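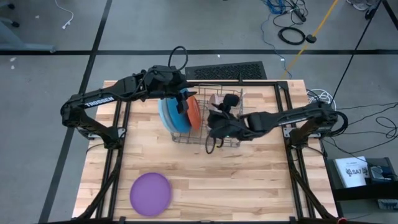

나무 상판 위에 놓인 금속 식기 랙

질문: 배우 울리세스 엔리케스(Ulises Henríquez) 프로필, 사이트마다 키랑 나이가 다른데 뭐가 맞나요?

드라마 '프레른몬트(Prernmont)'를 보고 조연으로 나온 울리세스 엔리케스가 궁금해져서 찾아봤습니다. 그런데 프로필이 사이트마다 제각각입니다.

제가 확인한 건 이렇습니다.
소속사 젤게이트(Zelgate) 홈페이지에는 키가 179cm로 나와 있고 출생 연도는 없습니다.
팬 위키에는 키가 아예 비어 있고, 데뷔 당시 24살이었다고만 적혀 있습니다.
검색하면 제일 위에 뜨는 프로필 모음 사이트에는 데뷔가 30살이라고 나옵니다. 키도 소속사 쪽보다 크게 적혀 있고요.

데뷔작은 세 군데 모두 단편영화 '라그만(Lagman)'이라고 하니까 작품이 달라서 생긴 차이는 아닌 것 같습니다. 블로그에 출연작 정리 글을 쓰는 중인데 틀린 걸 올리고 싶지 않아서 여쭤봅니다. 결혼 여부도 어디는 미혼, 어디는 기혼으로 되어 있던데 이건 그냥 빼려고 합니다.

한국어 자료는 거의 없어서 번역기로 읽었습니다. 제가 잘못 읽었을 수도 있습니다.

등록일: 2026년 2월 25일

답변 1

소속사 거 쓰세요. 나머지는 다 베낀 겁니다.

답변 2

프로필 모음 사이트는 믿지 않는 게 좋습니다. 저도 예전에 다른 배우 때문에 그 사이트를 본 적이 있는데 같은 사람 페이지가 두 개 있었고 생일이 서로 달랐습니다. 출처 표시도 없고 수정 요청을 보내도 답이 없었습니다. 문장도 배우 이름만 바꿔서 똑같이 쓰는 식이라 한 페이지만 읽어 보면 압니다.

나이 문제는 '데뷔'를 무엇으로 보느냐에 따라 갈릴 수 있습니다. 영화제에서 처음 상영된 해로 잡는 곳이 있고, 극장이나 스트리밍에 공개된 해로 잡는 곳이 있습니다. 단편은 그 사이가 몇 년씩 벌어지기도 합니다. '라그만'이 그런 경우인지는 제가 모릅니다. 작품 페이지에서 첫 상영 연도와 공개 연도를 각각 찾아보시고, 차이가 6년쯤 되면 두 숫자가 다 설명됩니다. 차이가 없으면 둘 중 하나는 틀린 겁니다.

키는 소속사 수치를 쓰고 '소속사 프로필 기준'이라고 붙이면 됩니다. 배우 키는 신발 신고 잰 건지 아닌지도 안 나오는 경우가 많아서 그 이상 따지기 어렵습니다. 같이 나온 배우와 비교해서 추정하는 글도 있던데, 촬영할 때 발판을 쓰기도 하니 근거로는 약합니다.

그리고 팬 위키는 문서 역사 탭을 꼭 보세요. 누가 언제 그 숫자를 넣었는지, 각주가 있는지 나옵니다. 각주가 인터뷰 기사면 그 기사를 직접 여는 게 제일 빠릅니다.

질문자 추가 글

답변 감사합니다. 위키 문서 역사를 보니 24살이라는 문장에 각주가 있긴 합니다. '바르크뷔(Varkby)'라는 잡지 인터뷰인데 링크가 죽어 있네요. 같은 문서가 그동안 100번 넘게 수정됐는데 이 문장은 처음 들어간 뒤로 그대로입니다. 잡지 인터뷰 원문을 보신 분 계실까요? 3월에 글을 올릴 예정이라 급하지는 않습니다.
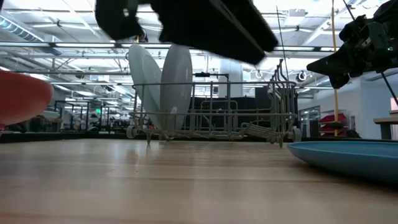
Meinrad Frei
그 인터뷰는 종이 잡지로 읽었습니다. 기자가 첫 촬영 때 몇 살이었냐고 묻고 본인이 스물넷이었다고 대답합니다. 그러니까 위키의 24살은 데뷔 나이가 아니고 '라그만'을 찍을 때 나이입니다. 위키에 옮긴 사람이 데뷔로 바꿔 쓴 것 같습니다. 공개가 언제였는지는 인터뷰에 안 나옵니다. 후반 작업이 오래 걸렸다는 말은 잠깐 합니다.

30살은 저도 출처를 못 찾았습니다. 블로그에는 "본인 인터뷰에 따르면 첫 촬영 당시 24세" 정도로 쓰시면 틀리지 않습니다. 출생 연도를 여기서 거꾸로 계산해서 적는 건 하지 마세요. 촬영 시기가 정확히 언제인지 밝힌 자료가 없습니다.

키 이야기는 인터뷰에 없습니다. 결혼 이야기도 없고요. 잡지 호수는 집에 가서 확인하고 댓글로 달겠습니다. 온라인판은 홈페이지를 개편하면서 옛날 기사 주소가 전부 바뀌었으니 제목으로 다시 검색해 보세요. 기사 제목에 배우 이름은 없고 작품 이름만 들어 있습니다.

댓글 2

질문자: 제목으로 찾으니 앞부분만 나오고 나머지는 유료네요. 그래도 스물넷이라는 대목은 앞부분에 있어서 확인했습니다. 키는 소속사 기준으로 적고 출생 연도는 비워 두겠습니다.

익명: 영문 이름 쓰실 때 í에 강세 부호 빼먹지 마세요. 부호 없이 검색하면 동명이인 축구 선수가 먼저 나옵니다.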